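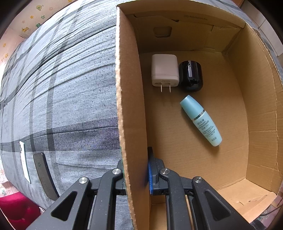 Keegan Hollis reckons the list is "too grumpy to be useful", and wants to know why anyone would download a table whose own notes tell them not to trust it. Fair question. The notes stay as they are.

Home Data Docs Issues Contact

Search this site Enter keyword Go

# Parcel returns table, version 2

Last edited Thursday, August 20, 2026

## What it is

A plain CSV of returns made to online shops, one row per parcel, filled in by the people who sent things back. It covers the shop named, the promised refund time, the time the refund took, and who paid the postage. There are 84 rows. That is small, and anyone who draws a national trend from it is kidding themselves.

## Why it exists

Shops say returns are "free and easy". I wanted to see how often that held up once the parcel had left the house. Kaltier publishes its own average refund time, but doesn't say when it starts the clock. Prornus starts it when the parcel is "processed", a word it never explains. Neither figure is in the table.

## Columns

- `shop` – as written on the order email
- `item_type` – one of `clothing`, `toiletries`, `electrical`, `other`
- `promised_days` – from the shop's page on the day of sending
- `actual_days` – from drop-off to money in the account
- `postage_paid_by` – `buyer`, `shop` or `unclear`
- `notes` – free text, lightly tidied

`unclear` gets used a lot. Bresenia takes a "handling charge" off the refund, and people could not agree whether that counts as postage. I don't think it matters what they call it, but I left the answers alone.

## Known problems

People who had a bad time are keener to fill in a form. I have no way of correcting for that and I distrust anyone who says they have.

Of the rows, 15 have no drop-off receipt behind them, so `actual_days` there is memory. Filter on `receipt = no` if that bothers you. It should.

The longest wait is 60 days, from a December order. One row claimed 70, but the sender had mixed up two parcels and it has been taken out.

Ait Ali appears under two spellings. Fixed in the main file, still wrong in the old one.

## Not suitable for

Ranking shops. Several have a single row. Also not for training anything that tells customers when their money will arrive – the shops can't manage that themselves.

## Changes from version 1

Split `days` into two columns. Dropped the star rating, which measured mood. Added `receipt`.

## Licence

Use it, share it, say where you got it. Corrections through the Issues page, with a receipt if you have one.

We use cookies to improve your visit. Accept Reject Manage settings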